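Hendora家居服务中心
2020-07-08

本中心近期收到较多关于成品窗帘与定制窗帘测量、选料、安装及洗护的咨询。现将有关事项集中说明,以连续发布的方式供各位住户查阅。内容较长,请按需阅读。

本说明适用于通过本中心各门店及线上渠道订购的布艺窗帘、纱帘和罗马帘。百叶帘、蜂巢帘的测量方法有所不同,另行发布。

首先是测量时间。请在墙面涂装、地面铺设和窗台石安装全部完成之后再测量。地面未铺之前量得的高度,与最终高度往往相差一至两厘米,落地帘对这一误差比较敏感。

如工期紧张,确需提前测量,请向施工方索取地面完成面标高,并在订单备注栏写明“按完成面推算”。门店收到此类备注后,会在裁剪前再次与您确认。

测量工具请使用钢卷尺。布尺、裁缝软尺及手机应用的测距结果,本中心均不作为定制依据。

宽度测量分两种情形。安装在窗洞以内的,称为内装;安装在窗洞以外墙面或顶面的,称为外装。两者预留的余量相反,下单时请务必注明。

内装:在窗洞上、中、下各量一次宽度,取最小值。请直接填写实测数值,余量由车间统一扣减。部分住户自行减去余量后再填写,车间又减一次,成品便会偏窄。

外装:在窗洞宽度基础上,左右两侧各加十五至二十厘米。一侧紧靠墙角或柜体的,该侧按实际距离填写,并注明靠墙的是左侧还是右侧。左右以面向窗户站立时为准。

整面墙安装的,从墙到墙测量。踢脚线、顶角线会占去一部分宽度,请在轨道实际安装的高度处测量,不要在腰部高度量完了事。

高度测量同样取左、中、右三处。顶装从顶面量至地面,侧装从轨道或杆的上沿量至地面。老住宅的楼板常有倾斜,三处数值相差超过一厘米的,请将三个数值全部填入。

落地帘的下沿建议离地一至二厘米。喜欢拖地效果的住户可以加长,但拖地部分容易积灰,有扫地机器人或宠物的家庭应慎重考虑。

半截帘的下沿建议低于窗台十五厘米以上。窗下有暖气片的,布料下沿与暖气片上沿之间应留出足够距离,具体可由门店测量人员现场判断。

飘窗请分面测量。正面与两个侧面分别记录宽度,转角处请注明是直角、钝角还是弧形。弧形飘窗须由测量人员上门制作样板,本中心不接受自行测量的弧形订单。

有住户询问,窗帘盒的深度多少合适。单轨不宜小于十二厘米,布帘加纱帘的双轨不宜小于十八厘米。厚重的绒布堆叠后体积较大,可以再放宽一些。

窗帘盒已经做好且偏窄的,可以考虑改用较窄的双轨,或者将纱帘改为内装。改动方案应在下单前确定,布料裁剪以后无法更换帘头形式。

安装电动轨道的,请在水电阶段预留电源。电源位置一般设在窗帘盒的一端,距离端头十厘米左右。左置还是右置,请与电机方向一并确认。

未预留电源的,可选用电池电机。电池电机的承重较低,不适用于大面积的厚重布帘,订购时门店会根据布料克重和轨道长度进行核算。

下面说明褶皱倍数。褶皱倍数指布料用量与轨道长度之比。本中心常规做法为二倍褶。一点八倍褶较为平整,用料较省;二点五倍褶较为饱满,一般用于轻薄的纱料。

部分住户来信指出,两家商铺报价相差很大,所选布料却相近。比较报价时,请先核对褶皱倍数是否一致,再核对辅料、轨道、加工费和上门安装费是否包含在内。

布料有定高与定宽之分。定高布的门幅作为成品高度使用,宽度方向可以连续裁剪,没有接缝。定宽布的门幅作为宽度使用,成品须由数幅拼接而成。层高较高的房屋多采用定宽布。

定宽布拼接时,若有花型循环,须逐幅对花,用料会相应增加。大花型的损耗尤其明显。对此不甚了解的住户,可要求门店在报价单上单列损耗一项。

关于遮光。遮光率由布料本身的结构决定,与颜色深浅有一定关系,但浅色布料同样可以达到较高的遮光率。请以样布实测效果为准,不宜仅凭颜色判断。

卧室朝东的,清晨光线直射时间较早,建议选择遮光率90%以上的布料。

即便选用全遮光布料,轨道上方及两侧仍可能漏光。对光线敏感的住户,可加做帘头挡光,或在两侧安装磁吸条,使布料贴合墙面。中间对开处应选择交叉轨道。

儿童房和老人卧室是否需要全遮光,应视作息而定。有住户反映,老人夜间起身时房间过暗,行动不便。此类情况可选用中等遮光的布料,配合纱帘使用。

客厅布料的选择余地较大。朝南的大面积落地窗,日照时间长,深色天然纤维布料褪色较快。如有此类顾虑,可选用涤纶或混纺面料,或者加装一层衬布。

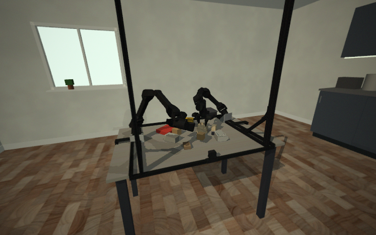 衬布的作用有二:一是保护面布,延缓褪色;二是增加垂感。衬布与面布可以缝合,也可以分挂。分挂便于单独拆洗,但需要多占用一条轨道。

棉麻面料的手感和质感为许多住户所喜爱。须提示的是,棉麻有一定的缩水率,首次水洗后高度可能缩短。订购棉麻落地帘时,门店可在下摆内预留放长余量,洗后拆线放下即可。

预留余量需要在订单中勾选,系统默认不预留。已经交付的窗帘,下摆内没有多余布料的,无法再行放长,只能在下沿拼接同色或异色布条。

绒布保暖、吸音效果较好,缺点是较重,并且容易吸附灰尘和宠物毛发。安装绒布帘的墙体须能承受相应重量,石膏板吊顶应在施工时预埋木工板。

轻钢龙骨吊顶未做加固的,请勿直接在石膏板上打自攻钉。本中心安装人员到场后如发现基层不合要求,将暂停安装,待加固后另约时间,由此产生的再次上门费用按安装须知执行。

以下介绍几个在售系列的适用范围,仅供选购时参考。

Vomel系列为涤纶仿麻面料,纹理较粗,机洗后不易起皱,适用于客厅、书房和出租房屋。该系列为定高布,层高超出常规的房间请改选其他系列或做上下拼接。

Vomel系列现有13种颜色。不同批次染色存在轻微差异,同一房间内的多扇窗,请在同一订单中一次订齐。后期补订的,本中心不能保证颜色完全一致。

Ametepe系列为半透纱料,白天可遮挡室外视线,夜间室内开灯后遮挡效果减弱。低楼层住户如对夜间私密性有要求,应与布帘搭配使用,不宜单独安装。

Ametepe系列的下摆采用铅坠绳处理,垂感均匀。机洗前无须拆除铅坠绳,但须装入洗衣网,并选择轻柔程序。脱水时间不宜过长。

Skasivik系列为轨道及罗马杆配件,包含单轨、双轨、交叉轨和弯轨。弯轨须按现场尺寸在车间预弯,到货后不得自行再次弯折。

Skasivik罗马杆适用于外露安装,墙面承重良好时使用。杆长超过两米的,中间应加设支架。中间支架会影响部分打孔帘的通行,订购打孔帘的住户应选用对开形式。

接下来说明费用。标准上门测量在本中心服务范围内不另收费,每户限一次。首次测量后因住户更改装修方案而需要重新测量的,按次计费。

整屋套装的定制安装服务费为780元,包含轨道安装、挂帘及现场熨烫。拆除旧帘和旧轨不在其内,如有需要,请在预约时说明,以便安装人员备齐工具。

高空作业、挑空客厅及须搭设脚手架的场所,不适用上述套装价格。门店在上门查看后另行报价,经住户书面确认方可安排施工。

定制产品的生产周期,自尺寸确认单签字之日起算。节假日前后订单集中,周期会有所延长,具体到货时间以门店通知为准。请合理安排入住时间。

尺寸确认单是本中心生产的依据。签字前,请逐项核对房间名称、宽、高、安装方式、开合方向、褶皱倍数和布料编号。口头沟通的内容未写入确认单的,车间无从得知。

委托他人代签的,请事先向门店提供委托说明。装修公司代业主签字的情况较多,双方对颜色的理解有时不一致,建议业主本人至少核对一次样布。

样布可以借阅。请将样布带回家中,悬挂在实际安装位置,分别在白天、傍晚和夜间开灯后查看。门店灯光与住宅灯光的色温不同,同一块布料可能呈现不同效果。

样布最多可借8块,归还时请保持编号标签完好。标签脱落的样布无法重新入册,会影响后续住户查阅。

关于到货验收。请在拆封后先核对数量和标签,再检查布面有无破损、污渍、抽丝和明显色差。裁剪后的布料不再单独出售,因此验收环节较为重要,望各位予以配合。

布面上偶有棉结、粗纱,属天然纤维的正常特征,在样布上亦可见到。是否属于质量问题难以判断的,可拍照发送至门店,由质检人员答复。

成品尺寸的允许偏差为正负一厘米。超出允许偏差的,本中心负责返工。因自行测量有误造成的偏差,可申请付费修改,能否修改取决于布料余量。

新帘挂上后,折痕在一至两周内会逐渐减轻。安装人员现场熨烫后,建议用布带将窗帘按褶位轻轻束起,放置数日,有利于褶形固定。束带不宜过紧,绒布尤应注意。

关于清洗。日常除尘可使用吸尘器的软毛刷头,自上而下轻扫。建议每月一次,临街住宅可适当增加。多数窗帘每年水洗一至两次即可,过于频繁会影响布料寿命和遮光涂层。

带有涂层的遮光布不可机洗,不可高温熨烫,也不可折叠后长期压放。涂层开裂后无法修复。如布料背面手感光滑、呈胶状,请先查看洗标,再决定清洗方式。

洗标缝制在每幅窗帘背面下角。洗标遗失的,凭订单号可向门店查询布料成分及洗护方法。

拆帘时,请先取下挂钩。四爪钩和塑料调节钩留在帘头内机洗,容易钩破布料,也可能损坏洗衣机内筒。韩褶帘的挂钩位置请拍照留存,便于恢复。

深色与浅色分开清洗。首次水洗会有少量浮色,属正常现象。请使用中性洗涤剂,不要添加漂白剂,浸泡时间不宜过长。

晾晒时可将微湿的窗帘直接挂回轨道,借助自重拉平。挂回前请擦净轨道,并开窗通风。梅雨季节或房间湿度较大时,应避免窗帘长时间贴靠墙面,以防发霉。

已经出现霉点的,请先在背面不显眼处试用除霉产品,确认不掉色后再行处理。霉点面积较大的,建议交由专业洗护机构,并检查窗框和墙体有无渗水。

关于拉绳安全。家中有婴幼儿的,请不要选用外露拉绳或拉珠的罗马帘。已经安装的,应将拉绳固定在墙面高处的绳扣上,并将婴儿床、沙发等可攀爬的家具移开。

本中心可为已售出的罗马帘补发绳扣,凭订单号至门店领取,不收取费用。搬入二手住宅、对前住户所留窗帘不甚了解的家庭,也请自行检查一遍拉绳。

关于轨道保养。拉动发涩时,请先清除轨道内的灰尘,再用干布擦拭。不要使用食用油或机油,油渍会沾染帘头。可少量喷涂硅基润滑剂,喷涂前请取下窗帘。

电动轨道断电时可以手动拉动,用力应平稳。反复出现中途停顿的,可能是行程丢失,请按说明书重新设定。重新设定后仍不能恢复的,请报修,不要自行拆开电机外壳。

关于旧帘改造。搬家后希望继续使用原有窗帘的住户,可将窗帘送至门店评估。改窄、改短较易实现;加宽须有同款布料,停产花色一般难以匹配。

本中心不承接非本中心售出窗帘的改造。相关来信较多,在此一并答复,不再逐一回复。

关于出租房屋。房东统一配置窗帘时,建议选择可机洗的面料和常规挂钩形式,便于更换租客时拆洗。打孔帘拆装简便,但杆件长期摩擦会留下划痕,可加装静音环。

租户自行安装窗帘的,应先征得房东同意。不便打孔的,可选用伸缩杆,适合内装的小窗。伸缩杆承重有限,仅宜悬挂轻薄面料,阳台大窗不适用。

补充答复一:纱帘应装在内侧还是外侧。常规做法为纱帘靠窗,布帘靠室内。近年也有住户将两者对调,使纱帘朝向室内,外观较为柔和。对调后,开合布帘时须先拨开纱帘,请结合使用习惯决定。

补充答复二:客厅与阳台打通以后,帘子装在哪一处。装在阳台外窗处,室内空间较为完整;装在原门洞处,冬季保温稍好。两处都装的,造价相应提高,请先确认是否确有需要。

补充答复三:卫生间和厨房能否使用布帘。此类空间湿气、油烟较重,不推荐使用落地布帘。厨房窗户靠近灶具的,任何布艺产品均应避免。

补充答复四:原定一月交付的订单,因住户房屋延期交付而暂存仓库的,请尽快联系门店预约配送。暂存期间布料以折叠方式保管,存放时间越长,折痕越不易消除。

补充答复五:同一订单内能否部分房间先行安装。可以。分次安装的,请在首次预约时说明批次,第二次上门按单次安装收费,不再享受整屋套装价格。

补充答复六:绑带和墙钩是否必须安装。可不安装。绑带随窗帘附赠,墙钩须在墙面打孔,位置一般距地面九十厘米左右,由住户现场指定。安装人员离开后再要求移位的,墙面孔洞由住户自行修补。

百叶帘与蜂巢帘的测量说明正在编写,完成后将在本账号发布。在此之前,有相关需要的住户请预约门店上门测量。

尺寸确认单空白样式可在各门店服务台领取。咨询时请提供订单号及房间名称,未下单的住户请提供窗户照片和大致尺寸,以便工作人员及时处理。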